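4. What the room asks of the person who tidies it

4.1 Hard things first

I came into the Urilness rooms thinking the floor would be the big job. I'd been reading cleaning schedules for months by then, and every one of them puts the floor at the top, usually in capitals. So when I started going through our tidying diaries (407 entries, all typed up by me over one very long May) I sorted them by floor, desk, storage and soft furnishings, and I fully expected the floor pile to tower over the rest.

It came second. Storage took the lead, and a lot of that was drawers. People open a drawer to put one thing away, find the thing that was already in there, take it out, and then stand holding both. In 76 entries the writer started with a single item and ended up redoing the whole drawer. I have done this myself, more than once, with the drawer of charging cables I keep at home, so I felt for them!

The other thing I kept bumping into was how close the tools sit to the mess. In the office part of the Astanora site the cleaning stuff just lives out in the room - a mop on the tiles, a bin tucked in next to the storage. The diaries don't treat this as untidy at all. One writer put it as "if the mop goes in the closet, the mop stays in the closet," and I've come around to that view. I coded tools standing out in the open as "ready" and left them off the clutter score, so please keep that in mind when you compare our numbers with older ones, where a mop in plain sight costs a room a point.

Bins were harder. Paper cups go in whole, so they take up far more room than they should, and the diaries grumble about them constantly. I ended up giving bins their own code, separate from storage, after trying it the other way and getting nonsense.

Figure 3. Office side: white drawer unit standing open, with the waste bin (paper cup and crumpled refuse inside) and flat-headed mop close by on the light gray marbled tile. Desks and a black office chair farther back. 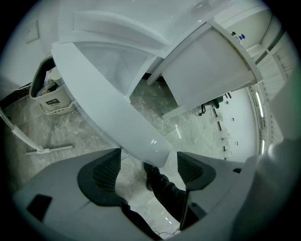 4.2 Soft things, and why they got scored twice

Soft furnishings made up the smallest pile of entries and caused the biggest fights between me and my scoring sheet. The sheet came from the Vasseur checklist, which wants a yes or a no for each item: straight or not straight, folded or not folded. That works fine for a chair. A knitted blanket is another matter. Is it tidy when it's folded in a square at one end? When it's spread out flat? Or when it's thrown over the seat so that it looks like somebody might want to sit there? I got all three answers from the people in our sample, and they all felt strongly about it.

Cushions make it worse. When a blanket goes over or around a cushion, the Vasseur sheet has you score the blanket first and the cushion only "if visible." I found I was changing my mind about "visible" from one morning to the next - an orange corner peeking out counted on some days and not on others. So I went back and scored every soft item a second time without looking at my first round. I agreed with myself on some 69 percent of them, and that's low enough that I've reported the soft items on their own and kept them out of the room totals.

Pattern matters too, I think, though I can't prove it with what I have. A bold zigzag hides a sloppy fold really well. On a plain blanket I could spot a crooked edge right away, and on the patterned ones I had to go looking for it.

Figure 4. Seating side, with gray marble-patterned tile: black-and-white knitted blanket in zigzags and stripes, partly wrapped around two mustard-orange cushions. Scored "blanket: spread; cushions: visible." 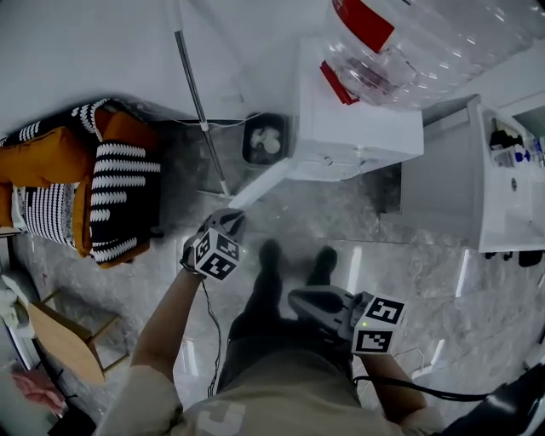

Joy Halloran
Field lead, Nustance Room Care Study

4.3 Where the two halves meet

Most of the rooms I worked with do two jobs, with desks for one part of the day and somewhere comfortable for the rest. The diaries show people tidying toward one job at a time. Before work they clear surfaces and shut drawers. Later on they move to the cushions and leave the desks alone, even if there are cups sitting on them.

I pulled out the 68 entries that mention both halves in one go, and they read differently from the others. They're longer, for a start, and they wander. Someone carries a cup to the bin, sees a cushion on the way back, straightens it, remembers the drawer. I tried drawing these routes on a floor plan and gave up after an afternoon, as the lines crossed so often that the plan was unreadable. The order of stops is in the appendix instead, as plain lists, with the bin marked by a B each time it comes up.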